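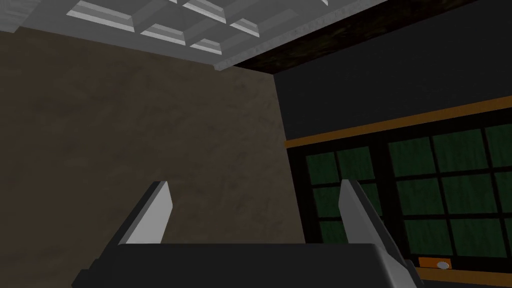

Prunstead Bindery and Paper Workshop
Notebook, February
Entry: wheat starch paste, comparison of batches and storage

Purpose of entry

The workshop has relied on one paste recipe for hinging, guarding and spine lining for as long as the present notebooks go back. Complaints recorded in the autumn pages concern lumps, early souring and a tendency of the paste to go thin after straining. The work set down in this entry was undertaken to decide whether the fault lies in the starch, in the cooking or in the storage. It isn't a full trial. Readers from the other benches are asked to add remarks in the margin and initial them.

Materials

Starch A is the remainder of the Trirer precipitated wheat starch, from the drum opened last year. The lid of the drum had not been fully seated. The powder at the top was slightly caked and was discarded to the depth of a finger. Powder below that was free running and had no smell.

Starch B is the Stodico wheat starch supplied in sealed paper bags. It is a little whiter than A and finer between the fingers. The supplier's sheet describes it as suitable for conservation use but gives no figure for residual protein. A letter has been sent asking for one.

Water was from the deionized tap in the wet room. The cartridge was changed before the work began and the tap was run for several minutes. All pans, spoons and sieves were washed in hot water without detergent and rinsed at the same tap.

Test papers were a medium Japanese tissue, a Western laid sheet with gelatin size, and offcuts of the gray board used for drop-spine boxes. The laid sheet is from the Lundgren gift and is no longer made. Strips should be cut with the grain and the remainder returned to the flat drawer.

Soaking

Each batch was made at the usual proportion on the card by the stove. The starch was put to soak in cold water and stirred twice during the afternoon. Batch A formed a firm cake at the bottom of the jar and needed a good deal of work with the spoon to bring it back into suspension. Batch B loosened easily.

It has been the habit here to pour off the standing water and replace it before cooking. The practice is not on the card. It was followed for both batches in this comparison, and the water poured from A was faintly yellow. The water from B was clear. Whoever rewrites the card should include the change of water as a step or take a decision to drop it, so that the batches made at different benches can be compared.

Cooking

Both batches were cooked in the double boiler over a low flame and stirred without a break. The automatic stirrer on the side bench was not used. Its paddle leaves a ring of undercooked starch where the base meets the wall, and the lumps complained of in autumn may well have come from that ring.

Batch A turned from milk to translucent rather suddenly and then thickened so much that the spoon stood in it. Cooking was continued for the usual period after thickening. The paste relaxed toward the end and fell from the spoon in a broad ribbon.

Batch B thickened later and more evenly. It was glossy, slightly blue when looked at against the light, and at no stage as stiff as A. An earlier note in this book says that a short cook gives a stronger paste. There is nothing in the present work to support or contradict the note, both batches having been cooked for the same time.

The thermometer clipped to the inner pan read higher than the spare one held beside it. The difference was 2 degrees. The clipped thermometer has been marked with tape and should not be relied on until it has been checked in ice water.

Cooling and first straining

The pans were covered with damp cloth and left on the slate. A skin formed on A in spite of the cloth. It was lifted off whole and not stirred back in. B had no skin worth mentioning.

Straining was through the horsehair sieve, with the flat wooden spatula, in one direction only. Batch A went through with effort on the first pass and left a residue of small clear beads on the hair. Batch B left almost nothing. After the second pass both were smooth to the brush, and someone coming fresh to the bench would probably not have told them apart by appearance.

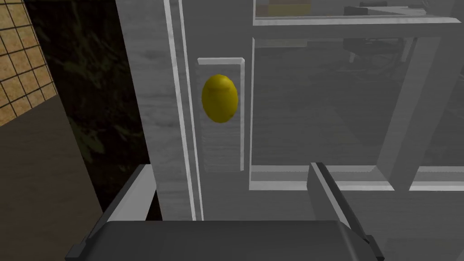
8 min read

Thinning

Thinning was done in the shallow bowl with the stiff brush, adding water by small amounts and working each one in before the next. The paste for tissue repairs was taken to the consistency of cream. The paste for board was left much thicker.

A point should be made about the wide brushes. Three different habits of washing are in use among the benches, and the brushes left standing on their hair in a jar have splayed and are no longer fit for lining work. Brushes are to be rinsed, shaped with the fingers and laid flat on the rack. The rack over the sink drips onto the shelf below and should be moved before the new shelf paper is put down.

Test strips

Strips were pasted in pairs, pressed between blotters under a light weight and left overnight. The blotters were changed once, after the first hour. In all, 101 strips were pasted. One was torn in handling and has been left out of the remarks that follow.

Tissue on tissue. Both starches gave a bond that was flexible and nearly invisible. When the joins were peeled dry, fibers lifted on both sides. Batch A left the join a trifle stiffer, and this could be felt by drawing the strip over the edge of the bench. For fine tear repair the preference at present is for B.

Tissue on laid sheet. The strips made with A lay flat. Several of those made with B had a slight curl toward the tissue side, which settled after a further night under weight. It is possible that B was thinned more than A in this set and that the curl is a matter of water only. The set should be repeated by a different hand.

Tissue on board. No difference worth recording. The board failed before the paste did.

Reversibility was tried on a handful of strips from each set by laying a damp blotter over the join. All released within the time usually allowed. The A strips wanted a little more patience. A small amount of swollen paste stayed behind on the laid sheet in each case and was removed with a barely damp swab.

Storage

Uncooked starch presents little difficulty if it is kept dry. The Trirer drum has been moved from under the window to the inner cupboard, and the lid is now taped. The Stodico bags should be decanted into glass once opened. The paper of the bag takes up moisture and there have been booklice in that cupboard in past summers.

Cooked paste is another matter. The household refrigerator in the corridor has been used for jars of paste alongside lunches, against the rule posted on its door. Its temperature is uneven and the jars at the back freeze in part. Frozen paste separates, weeps clear water, and cannot be brought back by straining. At least some of the thin paste complained of in autumn is likely to have been frozen and thawed.

For the comparison, one jar of each batch was kept under a thin layer of cold water in the workshop refrigerator and one on the cool shelf in the stair cupboard. The water was changed each morning. The remarks below are taken from the slip pinned inside the cupboard door.

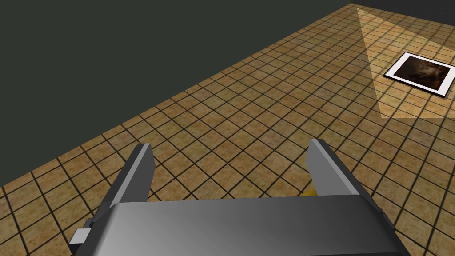
The shelf jars went first. Batch A smelled sour on the fourth morning and showed a gray bloom on the day after. Batch B held out somewhat longer and then turned quickly, with pink specks at the rim. Neither should be used on anything once the smell is noticed, even if the surface looks sound. Jars that have carried mold are to be boiled and dried with the lid off.

The refrigerated jars were both usable after 8 days. B was still smooth. A had set to a firm block and needed straining again before it would take water. By the tenth day both had begun to weep and the experiment was closed. The workshop has in practice been keeping paste for around 10 days, and it would be prudent to shorten that.

No preservative was added. The older notebooks mention thymol, and a bottle remains in the solvent cupboard. Its use was given up here some time ago on grounds of health and of yellowing, and the bottle should go out with the next waste collection.

Provisional findings

The lumps are attributed for the present to the automatic stirrer. The thinness is attributed to freezing in the corridor refrigerator. Early souring is less certain. The jars in daily use are opened often and spoons are not always clean, and a fair test would need jars treated in the same careless way as those at the benches.

Starch B is recommended for tissue repairs. Starch A is adequate for board and spine linings and should be used up in that way. No new drum of A need be ordered until the reply about residual protein has come from Stodico and the curl on the laid sheet has been looked at again.

Actions carried forward

Rewrite the recipe card, with the change of water settled one way or the other. Copy to be kept in the front pocket of this book.

Check the clipped thermometer. If it is still out, withdraw it.

Remove all paste from the corridor refrigerator. Label each jar in the workshop refrigerator with the starch, the bench and the morning it was cooked.

Repeat the laid sheet set, both batches thinned in the same bowl by measure. Enough Lundgren paper remains for one repeat with a margin for spoiled strips, and it should not be used for anything else in the meantime.

Move the brush rack. New shelf paper is in the plan chest, second drawer, under the blotters.

Strips from the present sets are in the gray folder, tissue on tissue uppermost. The join numbers are in soft pencil on the back and rub easily. Please handle them by the ends.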